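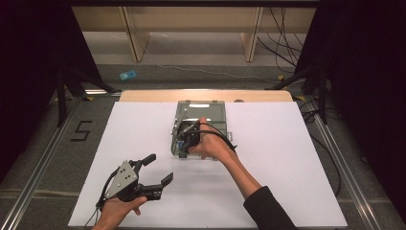 Section 4. Setting Up the Nevlow Countertop Water Softener

4.1 Before you start

You will need an adjustable wrench, a bucket, two old towels and the installation kit packed under the lid of the carton. Check the kit against the packing slip now. Finding a missing washer is more pleasant while the water is still running.

The Nevlow is made for cold water only. If you connect it to the hot side, the resin will be ruined by the weekend and the warranty will not take your call.

Find the shutoff valve for your sink and turn it once in each direction. Valves that have been left alone for years tend to have opinions. If yours will not turn by hand, stop and call a plumber. Do not use the wrench on it, however much you feel you could.

4.2 Connecting the unit

1. Close the cold water shutoff valve and open the faucet until it stops running.

2. Put the bucket under the supply line. There is always more water in there than you expect.

3. Unscrew the supply line from the valve. Keep the old washer until the job is done, then throw it out. It does not need to go in the drawer with the others.

4. Screw the Jover tee fitting onto the valve by hand, then give it a quarter turn with the wrench.

Caution: The tee is plastic. A quarter turn is a quarter turn. Most of the cracked fittings we get back come with a letter explaining how careful the owner was.

5. Push the blue tube into the side of the tee until you feel it click past the second stop. Pull on it gently. If it comes out, you had only reached the first stop.

6. Run the tube to the port marked IN. Leave some slack behind the unit so you can slide it forward for cleaning.

7. Connect the white tube to the port marked OUT and to the spout.

8. Reconnect the supply line to the top of the tee.

Note: The gray tube is the drain line. It goes to the sink drain, with the open end above the water line. It doesn't go to the port marked IN, although it fits there beautifully.

4.3 Filling the salt tank

1. Lift off the tank cover and pour in salt pellets up to the molded line. Use plain softener pellets. Table salt packs down into a brick, and rock salt brings its own mud.

2. Add 700 ml of tap water.

3. Replace the cover and wait 2 hours before starting the first rinse. The unit will let you start sooner. It simply won't do anything useful.

4.4 First rinse

1. Open the shutoff valve slowly and look at each joint. Dry it with a towel and look again.

2. Plug in the unit and hold RINSE until the light blinks.

3. Let the rinse run for 14 minutes. Expect gurgling and one loud thump when the inner valve changes over. Everybody calls us about the thump.

4. Fill a glass from the spout and taste it. If it is salty, repeat the rinse. If it is cloudy, let the glass stand; trapped air clears from the bottom up.

4.5 Setting the counter

The counter tells the unit when to clean its resin. It leaves the factory set to 2750 liters, a fair figure for moderately hard water. Use the test strip in the kit and the chart inside the back cover to find your own setting, then press SET and use the arrows.

If the display shows "E2," the drain line is kinked or lying underwater. Straighten it and press RESET. Pressing RESET without straightening it will show you "E2" again, as often as you like.

Corrections to this section go to Ingrid Lindqvist in the manuals office. Section last revised February 22, 2018.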